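Household Organization, Unit 2: Packing a Soft Bag
Handout prepared by Soledad Figueroa, Skaststead Adult Learning Center

1. Preparing the surface
Participants shall cover the worktable before packing begins. A pale covering makes small items easier to find. Goods for the bag are placed together on one side, and a shallow tray is kept within reach for sorting.

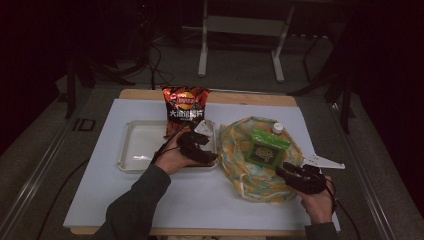
Soft bags present a difficulty that boxes do not, in that the walls offer no support until the contents are in place. A bag left in a heap should be opened fully and its handles turned outward. Snack bags deserve particular attention; the wavy potato chips standing at the back rim of the tray, in their red and black packaging, are easily crushed and should be kept clear of heavier goods. Small packets may rest on top of the bag for a short time – they should not remain there once packing starts.

2. Order of packing
Boxes and bottles are placed upright toward the back. Long, narrow items may lie at a slant across the middle. Light snack bags go in last, near the opening. With the red and black chip bag at the front, the reddish-brown box stands behind it and a round white cap shows just to the right of the box.

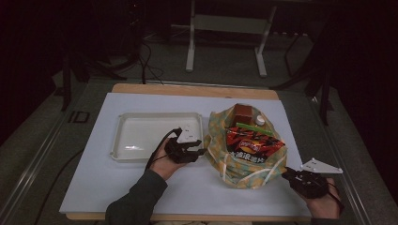
3. Assignment
Pack one soft bag at home and record the order used. Allow 10 minutes. Written notes are due at the Sunday session.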